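Home | Support | Tickets | Knowledge base | Contact

Print this page | E-mail this ticket
Reading time: 5 minutes

Ticket: Right arm lags behind the operator when closing a cabinet door
Product: Prirner remote control kit, two arms
Opened by: Yae Ebihara, Okabe
Handled by: Yuto Ishida, Prerkeck support
Status: Solved, left open for one follow-up

Yae Ebihara wrote:

Hello again, and thank you for the quick help with the licence last month, it was much appreciated. I'm afraid I have another one for you, and it's a bit harder to pin down, so please forgive the long message.

We are teaching the robot an office tidying task by remote control. The operator wears the headset and moves the two hand controllers, the robot copies, and we save each go as one demonstration. The task is a cabinet with binders in it: open the door, deal with the binders, close the door again. Opening is lovely. Closing is where it all goes a bit wobbly.

When the operator brings the right hand in low to push the door, the robot's right arm follows for a moment, then falls behind, then catches up all at once with a little jump. On a good run it only taps the door. On a bad one it gives it quite a shove, and I don't want the robot learning to do that!

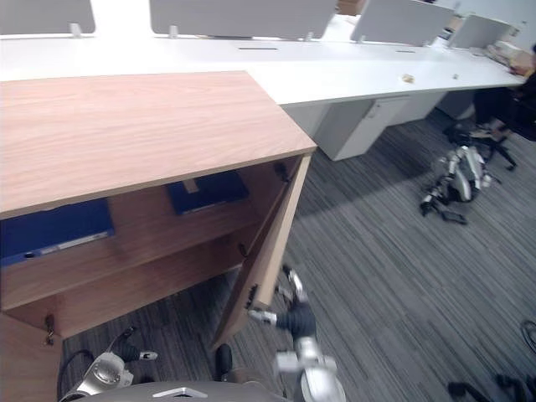 The left arm has never done it, not once. We swapped the hand controllers over, thinking one of them might be tired, and the lag stayed with the right arm. I also tried a fresh battery in both, and restarted the kit between runs. The delay setting is at 150 ms, which I believe is how it arrived. I've attached the log from this morning's session, and the jumps are easy to find if you look at the right wrist.

Yuto Ishida wrote:

Hello Yae, no need to apologise for the length - long messages are the ones I can work with. Swapping the controllers was a very good thing to try and saved us a round of questions.

I've been through the log. The commands from the headset side arrive evenly, so I'm happy to leave your network alone. What I do see is the right wrist speed going up to its limit and staying there, just before each jump. The limit is written as 600 in your right arm profile and 3000 in the left. They ought to match. My guess is that the right profile was put back to the cautious first-day values at some point, perhaps when the arm was set up again.

Before you change anything, could you do one slow reach for me? Operator standing still, left arm down, right arm up to a shelf and held there while you count to ten. If the arm holds steady at the top, the joint itself is fine and we are only talking about settings. Do please check that the cables on that arm have enough slack for the reach, as a tight cable can look very like a lag in the log.
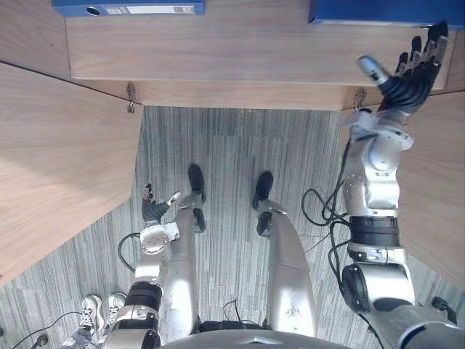

Yae Ebihara wrote:

Done, and I rather enjoyed it, it was the calmest run we've had all week. The arm went up, stayed up and came down again without any fuss. Nothing pulled tight that I could see. I've put the new log next to the old one.

I looked in the profile as well, and you're quite right, 600 on one side and 3000 on the other. I do remember somebody reloading the right arm in July when we moved over from the Trovex controllers, so that may well be the answer. Is it safe simply to type the new number in, or is there a proper way to go about it?

Yuto Ishida wrote:

The new log is beautifully flat, thank you. It's settings, then, and you can change them yourself. The order matters a little, so I'll write it out in full:

1. Stop the session and rest both arms. Save a copy of the right arm profile somewhere you will find it again.

2. Change the wrist speed limit to 3000 and save. Leave the delay at 150 ms, there's nothing wrong with it.

3. Restart the kit and let the operator move both hands in open space for a minute or so, well away from any furniture, until the two sides feel alike.

4. Go back to the cabinet with the door fully open and both hands low in front of it. Begin the closing movement from there, slowly at first. Two clean runs at slow speed will do before you go up to your normal pace.
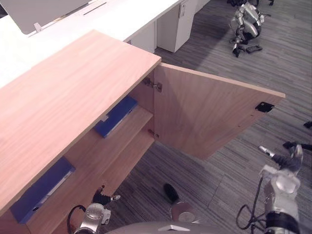

5. Look through the demonstrations you have already saved and set aside any with the jump in them. I'd keep them in a folder of their own for now, but please don't train on them. The opening part is still usable if you trim each one before the hand starts back towards the door.

Yae Ebihara wrote:

Well, that's made a world of difference! The right arm now keeps up nicely and the operator says it feels like a different machine. We did the two slow runs and then a good many at normal pace, and I couldn't find a single jump in the log afterwards.

Trimming the old ones is slower going than I'd hoped, as I'm doing it by eye. Is there any way to cut a whole batch at the same point in the task? If it's a separate question, I'm happy to open a new ticket.

Yuto Ishida wrote:

So pleased to hear it. No need for a new ticket. There is a batch trim in the Prirner tools, but it cuts by time and your runs are all different lengths, so it would make a mess of them. Let me ask whether it can be made to cut when the right gripper changes direction. I'll leave this one open and write back here once I have an answer.

Print this page | E-mail this ticket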